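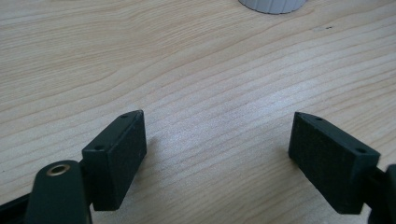 Shamim Ghauri me preguntaba anoche para qué quiero normas si la pinza la llevo yo en la mano y no hay ningún brazo que pueda darle un golpe a nadie. Que las normas son para las celdas con valla, y lo demás es papeleo.

Pues abro hilo, porque la pregunta es buenísima y llevo desde febrero dándole vueltas.

En Jarka grabamos demostraciones con pinza manual: una persona coge, gira, coloca y suelta, y de ahí aprende luego el robot. Es verdad que el riesgo físico es pequeño (un pellizco, la muñeca cargada). Pero todo lo que hagas mal con la mano lo va a repetir una máquina con muchísima más constancia que tú. A mí eso me parece motivo de sobra para tener reglas escritas.

Las nuestras caben en una hoja por las dos caras. La primera versión tenía once páginas y no se la leía ni quien la escribió, o sea, yo.

Regla 1: cada toma empieza con la pinza abierta y vacía. Siempre. Los dos dedos a la vista, separados, sin nada entre ellos, y se aguanta así un segundo antes de ir a por el objeto. Parece una manía y es la regla que más tomas nos ha salvado. Si empiezas ya cerrando, no hay forma limpia de saber dónde está el cero de la apertura.

Regla 2: la mesa se despeja antes y se mira otra vez después de despejarla. Migas, virutas, un trocito de cinta. Una mota no estropea nada por sí sola, pero si aparece siempre en el mismo sitio cuando la tarea es "tapar el bote", ya tienes al modelo mirando la mota.

(Esto nos pasó con una marca de rotulador. Tres semanas. No quiero hablar de ello.)

Regla 3: los dedos se revisan antes de cada tanda. Tornillos, holgura en el pivote, desgaste en la cara de contacto. En los impresos la textura de la superficie cambia el agarre más de lo que yo creía, así que apuntamos qué juego de dedos lleva cada tanda y no mezclamos uno nuevo con uno gastado. Izquierdo y derecho se cambian juntos.

Me preguntan por privado cada cuánto se cambian. Nosotros pusimos el límite en 1.000 cierres por juego. ¿Es un número sagrado? No, sale de nuestro material y nuestros objetos. Con cosas de borde afilado habrá que bajarlo. Lo importante es que el límite esté escrito y que alguien lleve la cuenta.

Regla 4, la polémica: las tomas fallidas no se borran. Se etiquetan. En el último lote de Awan salieron 304 tomas y se quedaron 225 como válidas. Las demás están guardadas, con su motivo en una palabra: resbala, choca, tapado, prisa.

"Prisa" es mi etiqueta favorita. La propuso una compañera medio en broma y ahora es la que más miramos. Cuando empieza a salir, se para la sesión y se va todo el mundo a por un café – la calidad de la tarde mejora una barbaridad.

Regla 5: la luz no se toca a mitad de tanda. Si quieres variedad de luz (¡y la quieres!), haz otra tanda y anótalo. Con persiana subida, con persiana bajada, con la lámpara del fondo. Lo que no vale es que cambie sola y no conste en ningún lado. La mesa brillante es preciosa hasta que el reflejo se pasea por ella toda la mañana.

Regla 6, la de las personas. Turnos de 40 minutos como mucho, cambio de mano si la tarea lo permite, y quien graba puede parar sin dar explicaciones. Nada de clasificaciones de "quién hace más tomas por hora". Las tuvimos un tiempo y nos llenaron el disco de movimientos rapidísimos y feísimos.

Y dentro de esta misma: si en la sala hay alguien más, se le avisa antes de grabar. Fuera de la mesa pantallas, papeles con nombres, tarjetas, recetas. Se comprueba al montar, porque quitarlo después es un horror (lo he hecho fotograma a fotograma, no lo recomiendo).

Alguien contesta que todo esto ya lo cubren las normas de seguridad de robots colaborativos. No del todo. Esas te dicen cómo convivir con la máquina en marcha y hay que cumplirlas cuando llegue el brazo, claro. Lo que pasa antes, en la recogida, suele quedar en manos de cada equipo. Por eso me hace tanta ilusión ver que otros publican sus hojas.

La de Barkutix, por ejemplo, tiene una cosa que les hemos copiado con permiso: el objeto de la tarea se coloca dentro de la zona de trabajo, pero nunca dos veces seguidas en el mismo punto. Ellos lo sortean con un dado. Un dado normal, de parchís. Me encanta.

La de Dondska es más dura que la nuestra con los registros: si falta la ficha de la tanda, la tanda no entra, aunque las tomas sean perfectas. Al principio me pareció exagerado. Ahora lo estamos probando y ya vamos por dos tandas rechazadas, las dos mías.

Volviendo a lo de Shamim: sí, hay papeleo. La ficha se rellena en dos minutos y lleva juego de dedos, mesa, luz, tarea, quién graba y observaciones. Va a lápiz, porque el bolígrafo siempre desaparece.

Lo que todavía no tenemos resuelto es la regla para objetos transparentes. Vasos, tapas, bolsitas. Ahora mismo dice "consultar antes de grabar", y eso como norma es bastante flojo. Si en vuestro equipo tenéis algo mejor escrito, pasádmelo, que lo leo esta misma noche – y si me dejáis, lo añado a la hoja con vuestro nombre.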